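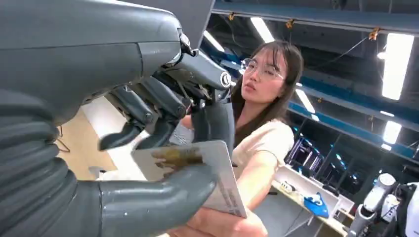 Hi Ilari,

I owe you an update on the Troslow oral history project, so let me catch you up on where the grant money has gone since June.

The big news is that we've finished 7 of the interviews we promised you, with one more to go! The last one is Mrs. Juntunen, who ran the bakery on Endar Street and has put me off twice now (first it was her hip, then it was plum season). I'm going back next week with the good recorder and a lot of patience.

Transcribing is slower than I told you it would be. I figured an hour of tape would take me an afternoon, and it takes me closer to a day, mostly with the older folks who switch languages halfway through a story and then laugh at me for asking them to spell things. Four interviews are typed up and checked. The other three are in rough shape but readable.

On the money side, we've spent 2000 dollars of the 2225 you gave us. Most of that went to the recorder, bus fare and the scanning of family photos, which the Inovton print shop did at a discount – very kind of them, and they turned it around fast. What's left should cover the booklet proofs if I keep it to black and white.

One thing I'd like your okay on. Two families have asked to read their chapters before we print, and I'd love to say yes, but it would push the booklet back by a few weeks. Could you let me know if that's a problem on your end? I'll hold off on booking the printer until I hear from you.

Thanks again for backing this,
Maureen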